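Folding Soft Goods on a Small Table: Project Report
Thodoris Triantafyllou and Evanthia Dimitriou, spring term 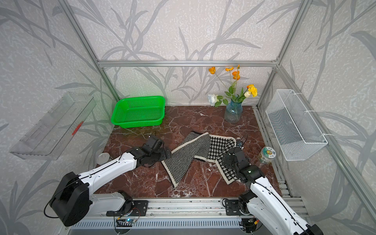
Our question was how much clutter on a table changes the way a scarf gets folded. We picked a knitted scarf with two patterns, chevron at one part and houndstooth at the other, because the change of pattern makes it easy to tell which end has been turned over. The border is cream and shows up well against the red-brown marble top.

The other items stayed on the table for most of the trials – a green mesh basket and a blue vase of artificial flowers at the back, a jar with a label nearer the scarf. We wanted the surface to resemble a side table at home.

Each trial began with the scarf crumpled. A fold counted as good if the long edges met and no corner stuck out. We recorded 247 trials between us and threw out 47 where the starting position was wrong, leaving 200. Of these, 87 were good folds.

Most of the bad ones failed at the first step. If the scarf was not pulled straight before folding, the bends stayed in it and the edges never lined up. Knit also stretches, so pulling hard made one side longer. We started the work in March and would use a second, thinner cloth if we did it again.

Comments (3)

Mestex: Did you try it with the vase taken away?

Evanthia Dimitriou: Only in the practice trials, which are not in the 200.

Karagiannis: Good to see the discarded trials reported.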